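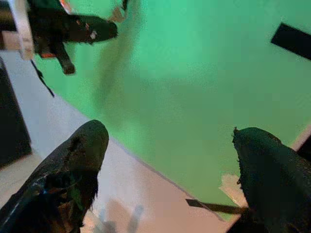 Grulance Puts a Plain Green Work Mat on Sale, and Makes Few Promises for It

CLENIER, July - Grulance, the home goods maker, today started selling the Jumix, a flat green mat for tables and counters. It has no pockets, no printed grid and no app. The company would like to keep it that way.

Shoppers have heard a lot of big claims about table mats. Some are said to help people focus. Others are sold as a "system" for the whole room. Grulance doubts most of this. A mat covers part of a table so that glue, crumbs and scraps of tape land on it and can be picked up. If a household already has an old tray that does the same job, the company sees little reason to replace it.

The color drew the most argument during development. Green was chosen after a home trial in 328 households, where testers were asked which shade made small tan and beige scraps easiest to spot against a pale tabletop. Green came out ahead, though the lead was small and Grulance does not plan to print it on the package. Testers also said that the color looks darker in a dim corner than it does under a lamp. That is true of most things.

The trial turned up complaints as well. Four households said the mat slid on a polished table. The backing has been changed, and Grulance believes the new one grips better, but it has not run a second trial and will not say the problem is solved. Buyers with very smooth tables may want to wait for reviews.

The Jumix is not a cutting board. It is not meant for hot pans, and "wipes clean" on the label means crumbs and fresh glue - dried paint is another matter.

A first run of 2,000 mats is on sale now through the Hoarau chain of home stores. There is one size and one color. A second color has been discussed, mostly by the sales team, and no decision has been made. Mats may be returned unused within the store's normal return period.

About Grulance
Grulance makes mats, trays and shelf liners in Clenier.

Press samples are available on request from the Grulance press desk, which is open until 4 p.m.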